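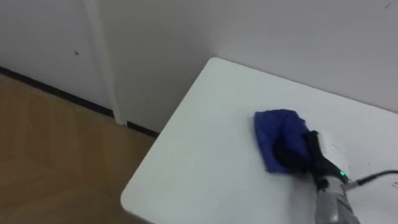

Gripper on the blue cloth at the white table.

Equipment progress report, September 25, 2019
Prepared by Marwa Abdelaziz for the Lurdale fund

We are very pleased with how the table work is going, and this quarter finally gave us firm prices to plan with! The wiping task is now our yardstick for every purchase: if a part doesn't help with cloth on a flat surface, it waits until next year.

Spending since June
Spare finger set from Adex: $1,325, delivered and paid.
Cables and connectors: $1,097, paid. We bought extra length this time, and I'm glad we did.
Floor work and small tools: still inside the $1,000 you approved.

The full humanoid takes up more room than a single arm on a bench, and cabling is a bigger share of the budget than I planned for in the first draft. It has legs, two hands and a lot of wire to keep in good order, so the next request leans toward upkeep.

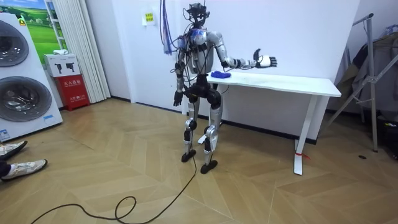
Request for next quarter
We would like to order the replacement hand from Stelmakh at $3,964. Drusetti also quoted, but their lead time was longer and the price left out the wrist adapter. The Stelmakh quote includes it, plus a day of setup help (a nice surprise). With a second hand on the shelf, we could keep the table sessions going during repairs. Both quotes are attached, and I can send the order as soon as you approve it.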